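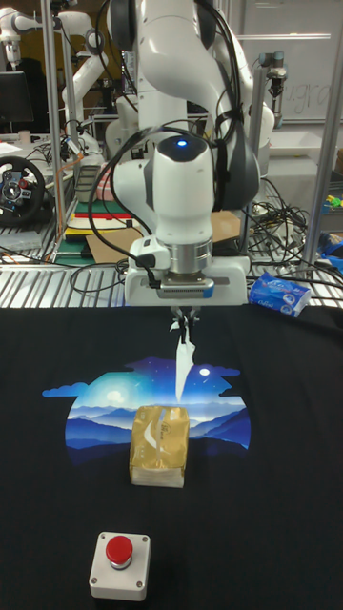
So our project was supposed to be the easy one. Everybody else on the course list got bolts and gears and jars with lids, and we got tissues! The job: the arm pulls a tissue out of a soft pack, carries it to a drop spot and lets go. Do that over and over and write down what happens. I figured we'd be finished by January and spend the rest of the time making the report look nice.

What went wrong is really two things, and it took us way too long to see that they were two things and not one.

## The double pull

The first fault is the one you'd guess. The fingers close on the top tissue, the arm goes up, and sometimes the whole pack comes along for the ride. Or two tissues come out stuck together. Out of 373 logged pulls, 40 went bad this way. I blamed the grip force (my favorite thing to blame) and kept turning it down in Trulleck, the control program we all use, until the fingers were dropping perfectly good tissues halfway up. Amado Pangilinan finally told me to leave the force alone and slow down the lift. He was right, and I'm still a little annoyed about it.

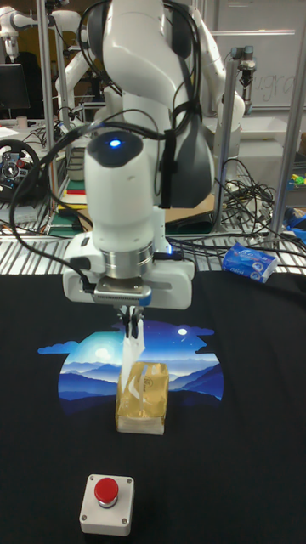
*Soriano Hall, basement lab. September 10, 2020*

Copying this part out of my notebook pretty much as I wrote it, because this is the day of the second fault, the scary one.

Pull number 169. The tissue came out fine, the arm started for the drop spot, and then the program lost the finger position reading. It should stop when that happens. Instead it took the missing reading as a zero, decided the fingers were closed on nothing, and went back down for another try, with the old tissue still in its grip and at full travel speed. My hand was on its way in to straighten the pack. I yanked it back and hit the red button with the other one, and everything stopped. No damage, no injury, lots of bad words.

Two mistakes there, and one of them is mine. The program shouldn't treat "no reading" as a number. And I shouldn't have been reaching in while it was running, which is on the very first page of the lab rules (I signed that page!).

## What we changed

- A missing finger reading now stops the arm, and somebody has to restart it by hand.
- Travel speed is capped at 12 percent any time we're working near the cloth.
- Hands stay out until the program says PAUSED. Saying "it's basically paused" doesn't count.
- The stop button stays at the front, where either of us can slap it without leaning over.

I pulled the finger cable out on purpose to test the first one, and the arm stopped every time I tried it.
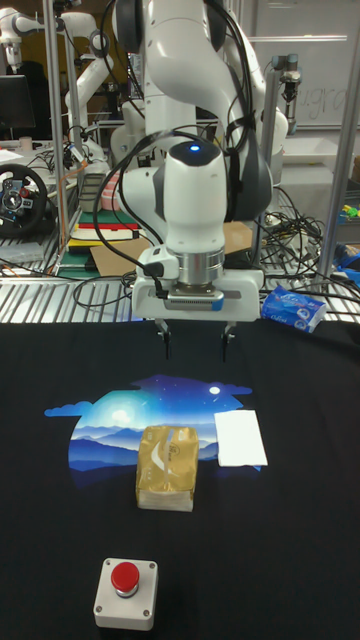
Pellasum read the draft and wrote back that a stop on a missing reading is fine, but what about a reading that freezes at the last good value? The program would go on believing it forever, and our new check would never trip. Ugh. Good point, and we hadn't tested for it at all.

So that's the next piece of work. Amado wants to put a time stamp on every reading and stop the arm if the stamp gets old, and I'm writing the test for it this time. Slow lift stays in, grip force stays where he told me to leave it.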